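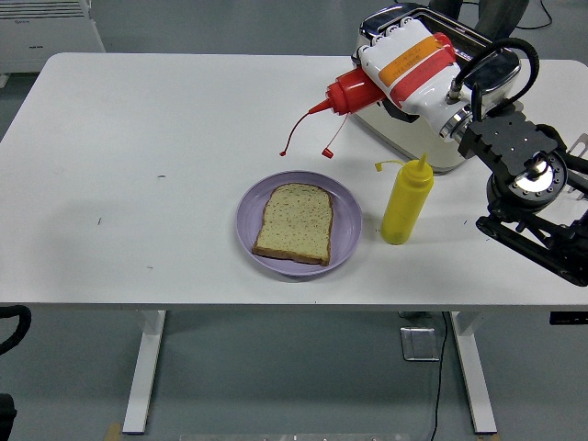

Lists > Skiselcombe Baking > Archive > Flour and water

Search this list Go

Thursday, posted by Mthembu

> My Clillier loaves keep coming out gummy under the top crust.
> Same recipe as before, 751 g strong white, 2 tsp salt. Is it
> the oven?

I doubt it is the oven. Clillier strong white takes up less water than Carnex, so a recipe carried across unchanged will be too slack. Drop the water by some 2 per cent and leave the salt alone. Bake until the middle reads 204 F – the probe goes in from the side – and cool fully before cutting. Judge it on a plain slice from the centre, stood on a plate with the crown away from you. A pale, porous crumb right up to the crust is what you want, flecks or no flecks. Mustard can wait until after.

If it is still gummy at that figure, check the probe in boiling water before changing anything else. Mine read high all August.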